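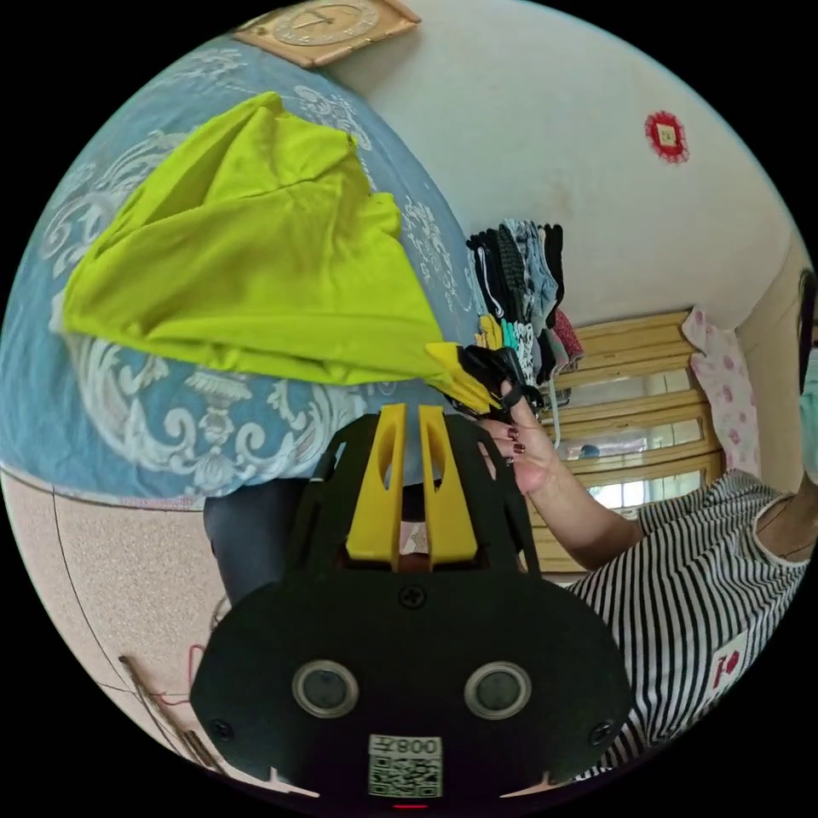

Catora Drying Rack, Floor Model 1204

We have been selling the Catora for a good while now, and it is still the one we point people to when they call and say they just want something that will hold a full load and won't tip over when the cat walks by. It stands on the floor, opens like a book, and folds flat enough to slide behind a door or down the side of a dresser.

The frame is powder-coated steel and the rails are beech, sanded smooth and left without varnish so they don't get sticky in a damp room. There are three tiers. The top one is set high so that shirts and nightgowns can hang from a hanger without brushing the rails underneath, and the middle one swings down out of the way if you have a long towel or a tablecloth to deal with. Socks and small things go at the bottom, where it is airiest – at least that is how we do it at home, and you may well have your own system!

The feet are soft rubber and won't mark a wood floor. If yours is uneven (ours certainly is, in the old part of the shop), the two back feet screw in and out by hand.

What comes in the box
Rack, fully assembled
Two screw-in back feet
3 spare rail caps
A cotton tie to keep it closed when it's put away

Colors: white, oatmeal, slate
Warranty: 3 years on the frame

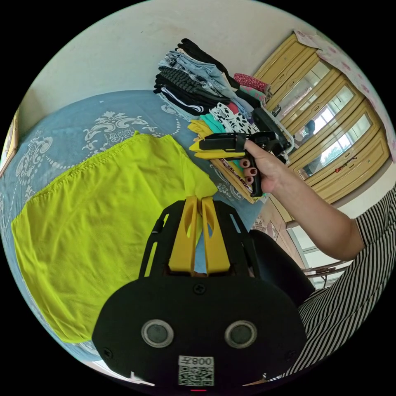
Edileuza Coutinho
Home Laundry Buyer, Lukside

I used the Catora all through January before we put it in the catalog, with two children and a husband who plays soccer in the mud, so I feel I know it pretty well by now. Give everything a good shake before you hang it and leave a hand's width between the heavy pieces. Jeans do best over two rails instead of one, with the legs apart. And please don't push the rack right up against a radiator – beech can bow if it's kept very warm day after day, and your sweaters won't thank you either.

For cleaning, a damp cloth is plenty. Once in a while I rub the rails with a little plain mineral oil and let them sit overnight before using them again.

If a rail does crack, write to Anderson Seixas in our parts room and tell him which tier it came from. Single rails are kept in stock, and they pop in without tools.

Goes well with: Drudden sock hanger, Rezende peg bag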